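Tremilell opens its winter home check line to households across Jardine

Boilers, gutters, draughty doors and dripping taps can all be sorted with one phone call from this November

Tremilell, the home repair and upkeep service based in Jardine, is opening a winter home check line for every household in the town and the villages out towards Biller. Anyone who rings can book a two-hour visit from a member of the repair team, who will go through the house with them, fix the small jobs on the spot and leave a written list of anything bigger.

The line grew out of a trial last winter, when the team visited 807 homes and found the same few troubles over and over. Blocked gutters came top, followed by outside taps with no lagging and loft hatches that let the heat straight out. Most were put right before the kettle had boiled!

"I love this time of year, I really do," said Evander Buchanan, who runs the repair team at Tremilell. "You go into a house where the back bedroom has been cold for years, you find a gap under the skirting you could post a letter through, and an hour later it's a different room. People ring us up afterwards just to say they've moved the desk back in there. We had nearly 500 calls like that after the trial and I'd have happily taken every one myself."

A winter visit costs £60, with sealant, washers, pipe lagging and draught strip included. The team will bleed radiators, clear gutters that can be safely reached from a ladder, test smoke alarms, ease sticking doors and windows, and show people where their stopcock is and how to turn it. (A surprising number of them turn up behind the washing machine.)

Visits run from 8am until 6pm, and the last slot of the day is kept free for urgent jobs such as leaks and broken locks.
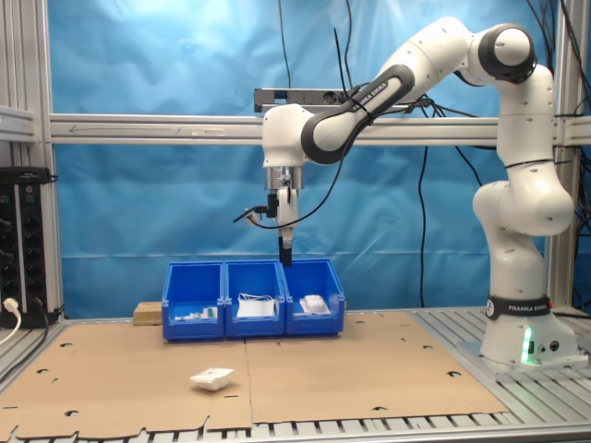 Tenants are welcome to book too, though they will need their landlord's say-so for anything that means drilling or cutting. Tremilell can send the landlord a short note setting out the work.

Bookings are also being taken through Skinisico, the household diary service, where customers can pick a slot and add a note about what is worrying them. "Write as much as you like," said Evander. "A line saying 'funny noise, upstairs, mostly at night' is a cracking start for us."

The line opens at 8am on the first working morning of November and will stay open until the end of the cold weather.

Notes to editors

Tremilell carries out repairs and upkeep in homes in Jardine, Biller and the villages between. Evander Buchanan is available for interview, and reporters are welcome to join a visit with the householder's agreement. Please contact the Tremilell press desk.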